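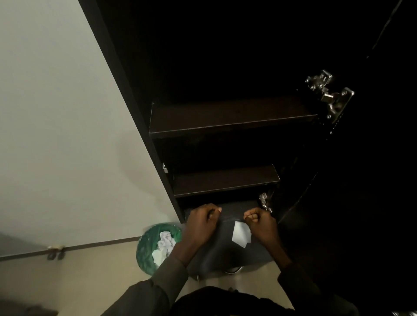 4. Régler la porte et installer le bac du bas

Si vous arrivez directement à cette partie, vérifiez que le caisson est déjà fixé au mur (partie 3). Moi, la première fois, j'ai voulu régler la porte avant de fixer, et j'ai tout recommencé le lendemain. Un caisson qui penche un tout petit peu, c'est une porte qui frotte, et vous pouvez tourner toutes les vis que vous voulez, elle frottera encore !

Il vous faut : un tournevis cruciforme (pas de visseuse, je vous en supplie), un petit niveau, un crayon, une lampe de poche. La lampe, je l'ai ajoutée à la liste après coup. L'armoire est brun foncé, dedans comme dehors, et dès qu'on met la tête à l'intérieur on ne voit plus rien, surtout au-dessus de la tablette du haut.

4.1 Les tablettes

1. Commencez par la tablette du haut. Présentez-la légèrement de biais, puis redressez-la une fois qu'elle est passée derrière le bord du caisson.

2. Contrôlez le niveau de gauche à droite. Si ça bascule, c'est presque toujours un support enfoncé à moitié : retirez la tablette, poussez le support bien à fond avec le pouce, recommencez.

3. Passez à la tablette du bas. Avant de la poser, placez le bac dessous pour voir s'il reste assez d'espace pour le sortir sans racler. S'il coince, remontez les supports d'un cran.

Note : chez moi il restait de quoi glisser deux doigts au-dessus du bac, et ça suffit largement. Sandro Carbone, qui a monté la même armoire à Wurnen, a préféré laisser beaucoup plus de place parce qu'il empile des sacs sur le couvercle du sien. À vous de voir.

4.2 Les charnières

Ouvrez la porte en grand. Il y a une charnière en haut et une en bas, et on travaille toujours sur les deux, un peu l'une, un peu l'autre.

4. Resserrez d'abord toutes les vis de fixation, sans forcer. Les miennes avaient déjà pris du jeu au bout de quelques semaines.

5. Fermez la porte et regardez l'écart le long du panneau, de haut en bas. S'il est plus large en haut, tournez la vis de réglage latéral de la charnière du haut d'un quart de tour. Refermez, regardez, recommencez. C'est long, oui.

6. Si la porte bute avant de fermer, réglez la profondeur. Desserrez la vis arrière, faites glisser le bras d'un cheveu, resserrez.

Attention : gardez les doigts loin du bras articulé quand vous refermez pour tester. Et ne laissez personne s'appuyer sur la porte ouverte, elle fait levier sur les vis (j'ai rebouché un trou arraché, je sais de quoi je parle).

4.3 Le bac

7. Dépoussiérez le fond du compartiment avant d'y mettre quoi que ce soit. Il reste souvent de la sciure dans les angles.

8. Posez le bac gris foncé en bas, bien droit, l'avant tourné vers vous. Ouvrez et fermez la porte deux ou trois fois pour être sûr qu'elle ne le touche pas, en regardant surtout du côté de la charnière du bas.

9. Collez votre étiquette sur le haut de la face avant, après avoir essuyé le plastique avec un chiffon à peine humide et l'avoir laissé sécher. Une étiquette blanche sur un bac foncé, ça se repère tout de suite. La découpe n'a aucune importance, la mienne n'est pas droite du tout et elle tient très bien.

Note : si votre bac roule, faites un essai à vide avant de le remplir. Une roulette qui accroche se démonte bien plus facilement quand il n'y a rien dedans !

Prochaine étape : les poignées, partie 5. Gardez le tournevis sous la main.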